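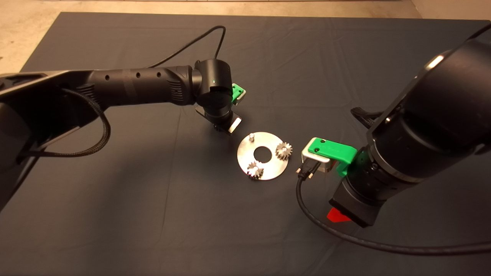 Lultinau Shared Workshop
Progress report to the Kullesmont Fund, second period
Prepared by Theano Sotiropoulos, project lead

1. Summary of the period

The two-arm assembly build is on schedule against the revised plan agreed in May. Both arms are mounted and cabled, and the control software now runs on the workshop's own computer. Spending in the period came to £1,546, leaving £400 for the remainder of the grant.

2. Work carried out

The period was given over to the gear task, in which the arms are to fit spur gears on to the shafts of a small round plate. Siu-ming Au redrew the finger brackets and printed them at the workshop. The work surface has been covered with grey cloth to reduce glare and to stop small parts rolling.
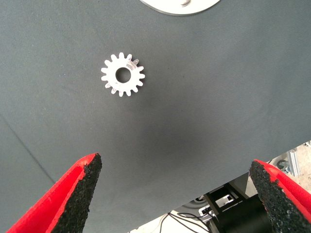
Picking up a gear that lies flat remains the slowest step. The fingers must come down close to the cloth without dragging it, and the present settings leave little margin. Rough-surfaced grip pads have been adopted for this purpose, and members will compare them with plain ones before the settings are fixed.

3. Matters arising

Delivery of the replacement cables from Flemetti was delayed by two weeks. The Lâm controller was returned for repair and has been refitted at no charge to the grant. Cable routing near the right wrist is to be reviewed.

4. Next period

Four evening sessions have been booked, all on a Thursday. Members will work on placing a gear on an empty shaft and on meshing it with its neighbour. The Fund is asked to approve the transfer of the unspent travel allowance to materials. A list of proposed purchases will follow under separate cover.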